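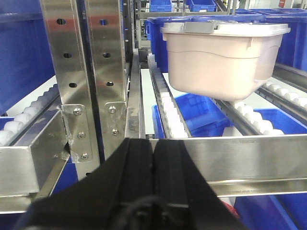

Pink tote with a grey handle, blue bins on the shelving behind.

Keeping Family Papers at Home
Speaker notes, Birgate Local Records Service
Speaker: Róisín McGrath. Chair: Eamon Ó Riain.

Opening
Welcome the audience on behalf of the Service. Thank Mr Ó Riain for his introduction. Mention that the reading room will stay open until 7 for anyone wishing to register.

Why home storage matters
The Service holds 3000 bundles of letters, rent books and school certificates given by local families. Most spent decades in lofts and sheds before they reached us. Damp is the commonest cause of loss, followed by mice and by well-meant repairs with sticky tape.
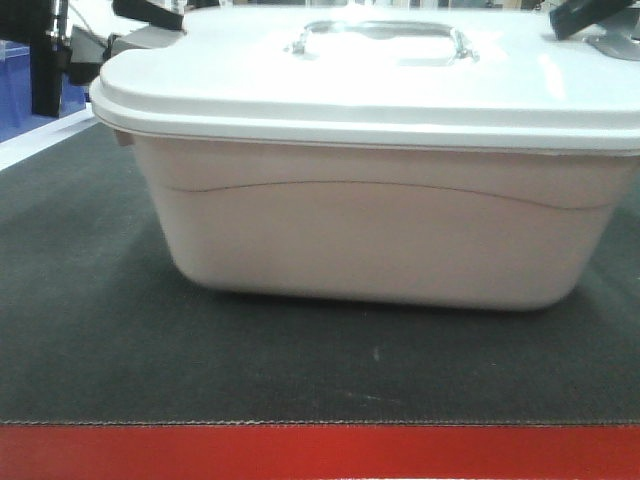
Members are therefore asked to keep papers in the main part of the house, away from outside walls and radiators. A bedroom wardrobe is suitable. Lofts become very hot in July and very cold in winter, and paper suffers from the change.

Handling
Clean, dry hands are sufficient for paper. Gloves are advised for photographs only. Remove rubber bands and rusted clips. Write names and dates in soft pencil on the back, never in ink.

The Ó Conaill letters
Pause here. Ciarán Ó Conaill has kindly allowed us to quote from his grandmother's letters, which cover 70 years. Read the passage on the harvest, then the short note on the price of coal. Two pages were lost to mould and are known only from a copy.
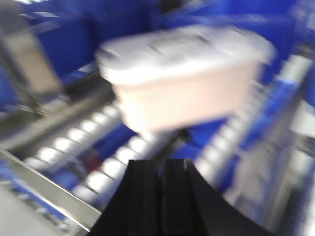
Copies should be held at a second address, preferably with a relative. Digital copies are welcome, but they do not replace the originals and should be checked each year.

Giving papers to the Service
Forms are available from Lucimara Camargo at the front desk. Donors may ask for private letters to be closed to readers for a fixed period.

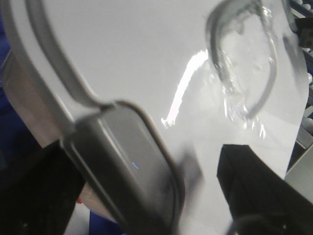 Glare on glossy white, with a dark grey loop near the top.

Questions
Allow two questions from the floor, then hand over to Tadhg Mac an tSaoi for parish registers.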